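Paralegal, Housing and Tenancy Team - Toom Price Law, Rinska Office

We are looking for a friendly, well-organized paralegal to join our housing team, and we'd love to hear from you even if your path into legal work has been a winding one.

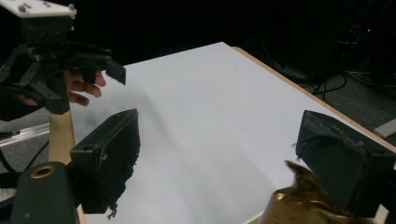
About the job

Our housing team helps renters with repairs, deposits, eviction notices and all the worries that tend to come along with them. Last year we opened nearly 3000 new files, so you can imagine that the phones are rarely quiet! You would be working closely with Wyn Price, who leads the team, and with Uldis Avotiņš, who handles most of our court hearings and is very generous with his time when someone is learning.

Most days you would be taking first calls from clients, gathering leases and letters, drafting simple notices, and keeping our calendar of filing deadlines in good order. Two mornings a week you would be at our walk-in desk in Bandudow, where people often arrive with a shopping bag full of unopened mail and need somebody patient to go through it with them.

What we hope you'll bring

A year or more in a law office, a legal aid clinic or a tenant advice service. Clear, kind writing. A second language is very welcome - we see a lot of families who would rather not talk about their lease in English. We use Zumell for our case files, and we'll gladly train you on it.

Hours and benefits

Full time, Monday to Friday, with health coverage, paid leave and help with course fees if you'd like to study toward a further qualification. The job starts in November.

How to apply

Please send a resume and a short letter telling us a little about yourself to the hiring desk, Suite 101, Rinska, quoting reference 3029. Applications close on Thu 22 August at 5 p.m. If you need any changes made so that you can interview comfortably, just mention it in your letter and Wyn will call you to set things up.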